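Zuleica Rangel
@zuleicarangel
August 28, 2019

A thread on "learn any skill in 30 minutes a day" plans, and why I've stopped believing the half hour. 1/11

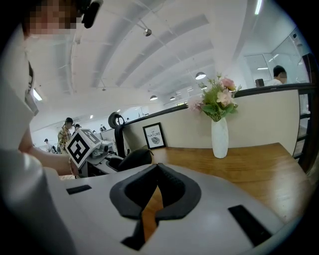
Rosângela Rezende replied that half an hour is still better than zero and that I should let people enjoy their apps.

Fine, enjoy them. My gripe is with the number. I went looking for where the 30 minutes comes from and found one blog quoting another blog, which quoted the first one. 2/11

My own test case was Portuguese, with the Findesance course. It told me I'd hold "a comfortable conversation" by lesson 59. I finished lesson 59 in a parking lot. I could order soup and describe a horse. 3/11

The app says I "know" 1000 words. So I wrote down the ones I could come up with cold, no prompts, on paper. 254. Being able to tap the right picture is a different kind of knowing and they sell it as the same thing. 4/11

And the half hour is never a half hour. Find the headphones, log in again, sit through the streak animation, close the offer for the family plan. Take that out and I doubt I was getting 20 minutes of Portuguese. 5/11

Then there's the chart. Every one of these companies has a chart with a line going up. Clastix has one in its guitar ads with no label on the side at all. Up from what? 6/11

I wrote and asked them. Got a nice reply about my "learning journey" and a coupon. 7/11

Someone will bring up the Gruko study. I read it. 535 people signed up, and the results cover the ones who finished. How many finished? It's not in there. I looked twice, and in the footnotes. 8/11

If you only ask the people who stayed whether they liked staying, you're going to get a very cheerful report - and a very cheerful ad. 9/11

What did help me was dull. An evening class at Nilsuwan, two hours at a stretch, with a teacher who wouldn't move on until I'd said the thing properly. I hated the first month. I still can't do the subjunctive. 10/11

So maybe 30 minutes works for you. I'd just like to see someone measure it who isn't also selling it. Replies open, send me a real study if you have one - with the dropouts left in, please. 11/11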